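Clearing the Workbench Backlog: Shop Tips

Unfinished jobs pile up on a bench because each one needs a decision before it needs a tool. The steps below separate the two.

Write every open job on one index card. A card holds the job, the missing part and the next physical step. "Fix lamp" is too vague. "Cut 10 inches of cord" can be started.

Keep no more than 3 cards on the bench rail. The rest go in a box, sorted by missing part.
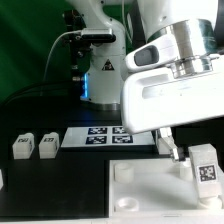 White arm with a blue light strip along its base.

Set a timer for 10 minutes at the start of each session and use it only for reading cards and laying out tools. Phones stay in another room until the timer rings.

Batch by setup. All drilling is done together, then all sanding, then all glue. Changing bits and grits between jobs takes more time than most people estimate.
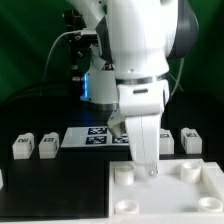

Glue-ups go last in the evening so that clamps can stay on overnight. Write the clamping time on masking tape and stick it to the clamp.

Small hardware should be stored by thread size. Store-bought dividers are fine, and so are jar lids screwed under a shelf.

Review the box in August and again in winter. Any card that has been passed over at both reviews is thrown out along with its parts.

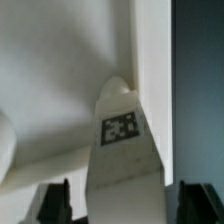
Sonia wrote in that she sorts her box by the time each job takes, with the shortest in front, and pulls a card whenever dinner is in the oven. Her limit on the rail is also 3.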